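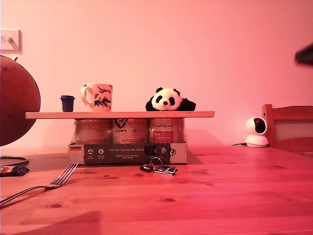 Sreekumar Chettiar asked us to put one question right at the top of this page: does a robot that learns on a messy table do any better than one that learns on a tidy one? That's pretty much what we get up to at Cimby, so I'm happy to start there!

I'm one of the two people who set Cimby up, and we work on teaching robot arms to pick up everyday bits and bobs. Our method (we call it Olvera, after a long argument) changes the surroundings between tries. The light goes pink, a mug turns up, a panda gets the best seat on the plank, and the arm still has to deal with the keys. Keys are a pain, by the way. They lie flat, they slide, and a bunch never lands the same way twice.

In January we ran 500 tries with Olvera and the arm managed 449 clean pick-ups. Of the misses, 36 were down to the fingers closing a touch too high, so that's what I've been fiddling with ever since.

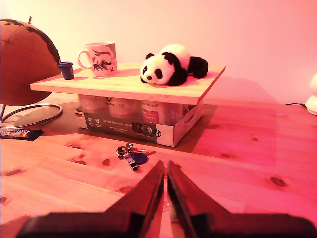 One reader wrote in to say that coloured light alone would fool most systems, and wanted to know if we'd simply trained on pink. Fair point! We hadn't. The training runs used plain white light, and the pink was kept back for testing, along with a few greens that I found rather hard on the eyes.

Next up is Juseck, our go at the same thing with two arms passing keys between them. It's slow going so far and I love it. We're based in Brumow, up the stairs and second door along, and the kettle's usually on if you fancy a chat about grippers.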